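Sock hanging (robotics)

Sock hanging is a household task used to test two-armed robots. The machine picks up socks from a flat surface and fastens each one to a clip hanger. It looks like child's play, yet it packs a surprising number of hard problems into one small chore: cloth that folds and slides, clips that have to be opened, and a hanger that swings at the lightest touch!

The task was written up by Chang-ho Yeom at the Gokari laboratory in Sernidmont, as part of a wider set of chores known as Jonemen. A person does it almost without looking, feeling for the edge of the cuff with a fingertip.
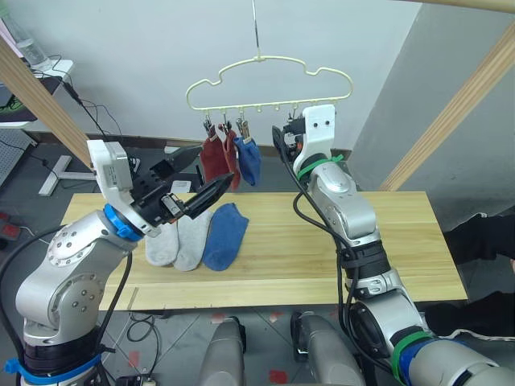 Most grippers have little or no sense of touch, so they lean heavily on cameras. Work is usually split between the arms — one deals with the clip while the other brings the sock up to it. Timing matters a great deal, as a clip released too early closes on air.

Matching pairs adds a further layer. Color is the easy clue, but two shades of gray can fool a camera under indoor lighting.

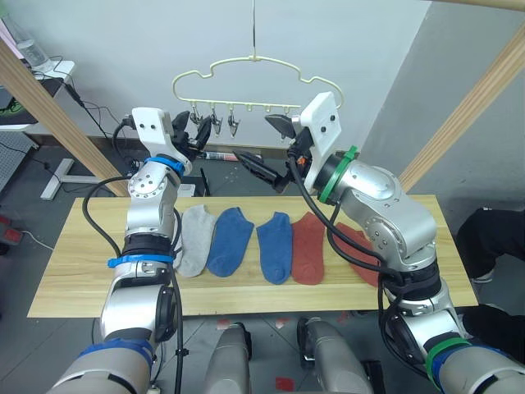
Socks laid out in a row on the board, toes toward the robot.

In trials reported by Joris Prins in March, the Joo control program was trained on 902 recorded runs and then given 125 new attempts. It finished nearly 600 single clippings, a wonderful result for such floppy material, although people remain far quicker. 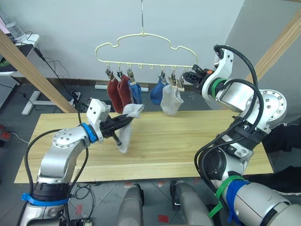
A light gray sock in the left gripper, with five others on the hanger.

Whole loads of laundry are still out of reach. See also: towel folding, bimanual manipulation.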